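26 May 2018

The side table from Fillora is finally in the house. I ordered it at the end of winter, forgot about it, and got a delivery notice the same morning I was cleaning out the gutters. A few people asked in the comments on the hallway post whether I'd gone with the Fillora or the Forsberg, so I'm writing it up while I still remember the details.

## Why a small square table

We had a long console behind the couch for years. It was too deep, and things piled up on it. Mail, a flashlight, batteries that may or may not have been dead. When we moved the couch to the other wall there was no place for the console anyway, so it went to the garage, where it now holds paint.

What I wanted in its place was small, square and white. I wanted it square because the gap beside the armchair is nearly square, and a round top leaves corners where you set a cup down and it isn't there. White because the floor and the chair are both dark and that corner gets very little light after lunch.

The Forsberg was my first choice. It has a drawer. But the drawer only opens to one side, and in our corner that side faces the wall. You could turn the table around, but then the drawer opens against the chair. I drew it out on paper three different ways and gave up.

## Ordering and waiting

The Fillora store in Plurkthorpe had one on display but none in the back. They offered to order it, and I said fine. I was told 3 weeks and it took a good deal longer than that. I didn't chase them much. When I did call, the person on the phone was polite and gave me an order number ending in 2,422, with the comma, read out loud as "two comma four two two." I wrote it on the calendar that way.

I paid 200 for it before tax. The Forsberg would have been more, and the store wanted a delivery charge on top of that.

## Unpacking

The box came by truck and was heavier than I thought it would be. There was a dent in one corner, and I took a picture of the dent on the porch before bringing it in, in case I needed it later. I didn't. The corner had taken the hit and nothing inside was marked.

I unpacked it in the workroom. The living room has the rug, and I have cut a rug with a box knife before. If you are doing this yourself, these are the steps I'd follow, in this order:

1. Clear more floor than you think you need. The legs come in separate wrapping and you will want to lay them all down at once.
2. Cut the tape along the long side only. Leave the short ends taped until the top is out - the box keeps its shape and the top slides instead of dropping.
3. Take the hardware bag out first and put it in a bowl. There are 17 pieces in it, counting the spare washer. The parts list on the sheet leaves out the spare.
4. Put a blanket down and lay the top on it face down. Start all the bolts by hand before you tighten any of them.
5. Tighten a little at a time, going corner to corner. I tightened the first leg all the way and had to back it off to get the last one in.
6. Turn it upright with both hands under the top. Don't lift it by the legs.

It took me most of an hour, including the leg I had to redo and a phone call in the middle.

## The finish

The top is matte, and that was the deciding thing for me over the one at Grukness, which is close to the same size but glossy. We had a glossy white shelf in the last apartment and it showed every wipe mark. On this one the light just sits softly in the middle and you don't see yourself in it.

I've had a coffee cup on it every day so far with no coaster, on purpose. One ring so far, and it came off with a damp cloth. Pencil comes off too. Ink I haven't tried. I'll update this in June if anything stains or if the legs start to loosen.

One complaint is the feet. They're hard plastic, and they scrape on a bare floor. I put felt pads under them the first evening. The pads make the table a hair taller, which doesn't matter next to the armchair but would if you were trying to line it up with something.

I still haven't dealt with the cardboard. I like to keep a box until I know I'm not returning what came in it, so for now it stays open next to the table and things get dropped into it. 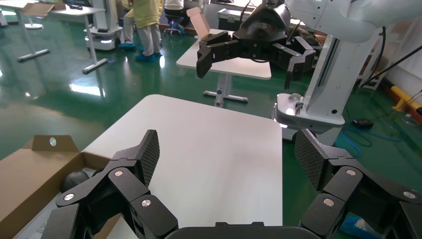

## What's left to do

- Buy a lamp. The old one is too wide at the base for a table this size.
- Run the cord behind the chair. There's an outlet there but I have to move the chair to reach it.
- Flatten the box and take it out with the recycling, after I've checked the bottom for loose papers.
- Decide about the console in the garage. It's solid and somebody could use it, but then the paint needs a shelf.

If you have the Forsberg and the drawer works in your room, I'd like to hear how it slides once it has some weight in it. I may still get one for the bedroom, where there's space on both sides.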